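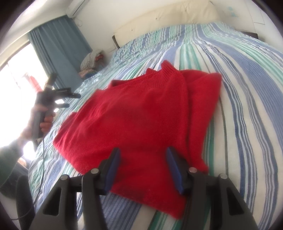 Red knitted sweater on a striped bedspread

Clothing left in a room after checkout: how long should it be held?

Posted by Gráinne Scanlon
Thursday, July 26, 2018

I am responsible for guest services at Vestano, a small residence that lets furnished rooms to visiting students and short-stay families. Our written policy on belongings left behind consists of a single sentence, which states that items "will be kept for a reasonable time". The management has asked me to replace it before the next intake.

At the end of June our cupboard held 86 items, the greater part of them clothing. Few had been labelled. I would be grateful for advice on three points: the holding period, the wording of the record, and whether knitwear and similar garments should be laundered before they are put away. Any member who has prepared a comparable policy is invited to share its terms.

Niall Moncrieff

The holding period should be fixed first, as the remaining provisions depend upon it. At Girnberg we retain ordinary clothing for 13 weeks from the date of departure. Passports, keys, medication and bank cards are dealt with separately and are reported to the office on the day they are found. You should confirm what the law requires where you are before settling on a figure. The rules on uncollected goods differ from place to place, and in some places the value of the item alters the notice you must give.

We write to the departing guest twice, once within two days and once a fortnight before the period ends. Both messages are kept with the entry. A guest who wishes to have an item posted pays the postage in advance.
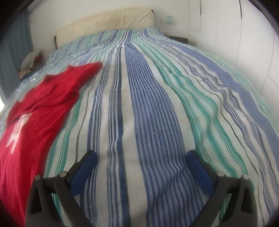 The record should be made in the room, before anything is moved. Staff are asked to enter the room number, the date, the position of the item and a plain description, and to leave out any guess at brand, value or owner. An entry reading "red garment, crumpled, left side of bed, on striped bedspread" is entirely adequate for this purpose. An entry reading "nice jumper" is of little use when a former guest telephones five weeks later. Where the size or fibre content is printed on a label, it may be added once the item reaches the office.

Lech Tokarz

Just donate it after a month. No one has ever come back for a sock.

Wojciech Makowska

I would respectfully caution against the previous suggestion unless your guests have agreed to it in writing and local law allows it. A clause in the booking terms is a modest amount of work and prevents most disputes.

On laundering, our practice at the Dudek hostel is to store garments unwashed unless they are damp or visibly soiled. Wool is easily shrunk, and the residence may then be asked to answer for the damage. Damp items are dried flat at room temperature. Each piece is folded, placed in a breathable cotton bag and tagged with the number from the register. 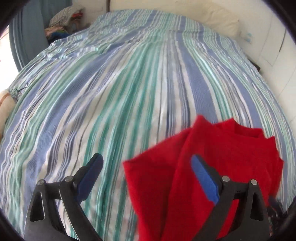

Bedding belonging to guests requires its own line in the policy. Students in particular bring their own covers and throws, and these are readily swept up with the house linen and sent to the laundry - we lost over 2 sets that way in a single term and were obliged to replace them. House linen now carries a woven tag at one corner, and anything without a tag is set aside until the office has checked it.

When the period ends, the supervisor signs the register and the goods pass to a local charity shop, with the receipt number entered beside them. Our register runs to 244 lines and is kept on paper, although Midimico, our sister residence, uses a spreadsheet and reports no difficulty.

Gráinne Scanlon

Thank you for these replies. I shall put the 13-week period and the two notices to management, together with the linen tags. Mr. Moncrieff, would you be willing to share the text of your first notice? Our guests do not all read English with ease and I should like to keep it brief.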